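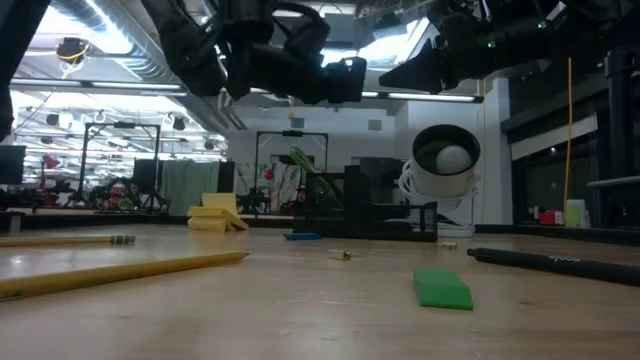

Reference > Automation > Bench-top systems > Stamoler

Stamoler is a two-armed tabletop robot kit sold by Nomanley, a small supplier based in Trastside. It is marketed to offices, schools and teaching workshops as a system that can be taught to tidy a desk, with pencils, erasers and sticky notes among the usual practice objects. The kit went on sale in January. Its claims have been only partly tested by anyone outside the firm.

Contents and price

The basic kit costs £2390 and includes two arms with grippers, a power supply, a clamp set and a year's access to the teaching software. A table is not included. Nomanley's brochure gives the price as "complete", although the software has to be renewed after the first year at £308. The brochure mentions this on its last page.

Method

The owner guides the arms through a task a number of times, and the software builds a routine from the recordings. Nomanley says that a simple job, such as putting a pencil in a mesh organiser, can be learned from 119 recordings. It does not say how long these take to make, or whether failed attempts are left out of the total. The firm also speaks of a shared library of over 3000 recordings — open to paying customers only, and not sorted by type of table or lighting.

Claims and criticism

The main objection concerns the word "tidying". Picking up an eraser that lies flat and alone is a fairly kind test. A curled stack of sticky notes is harder, and the brochure's results table leaves paper out altogether. Small loose parts are listed as "supported", with no success rate given.

Samah Helmy, who reviewed the kit for a workshop teachers' newsletter, found the arms well made and the clamps poor. She wrote that her routine had to be taught again after the table was moved to another room, and that the promised help line answered by email only. Nomanley replied that moving the table counts as "a new installation". The manual does not use that phrase.

A lighter version, named Ramadan after the engineer who drew up its gripper, was announced but has no release date.

This article was last checked on 2019-10-08.

Reader comments

pellow_k: We bought one for the school. Good for teaching, useless for tidying. A pupil is quicker.

Draughtboard: Is the £308 per kit or per arm? The site doesn't say.

tamsin r: Per kit. I had to ask twice.

Related articles

Gripper fingers
Teaching by demonstration
Desk organisers in robot testing
Software renewal fees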